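Drametico bedding and small laundry notes, README

What the set is
A written catalogue of household textiles as found on beds: blankets, quilts, socks, the odd pillowcase. It holds 2,253 entries, each with an item type, a main colour, a surface and a free-text remark. Compiled by Vangelis Xenos, checked by Toshio Imai. Last revised 6 March 2018.

What it claims, and how far to believe it
The old summary said the catalogue covered "all common bedding". It doesn't. Duvets without covers are missing, and so is nearly everything from the Butano list, which we couldn't match to our item types. Treat any count by colour with suspicion. Two people labelling the same blanket disagreed on red against maroon often enough that we merged them.

Fields
item: one of 14 types
colour: main colour only
surface: plain, ribbed, plush, other
remark: whatever the labeller thought worth writing

Known problems
Pairs of socks are meant to be one entry. Some are two. Toshio thinks this can be fixed by hand; I doubt it.

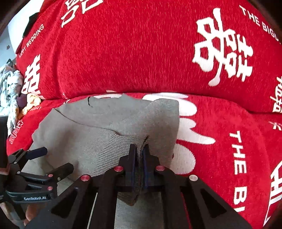
The colour field is the weakest part of the catalogue, and printed bedding shows why. A red quilt with big white double-happiness characters goes in as "red", and so does the red blanket under it with the same print, so a search can't tell either from a plain one. The light grey sock on top does better: "grey, ribbed" is a fair entry. Prints belong in the remark field until someone adds a proper one.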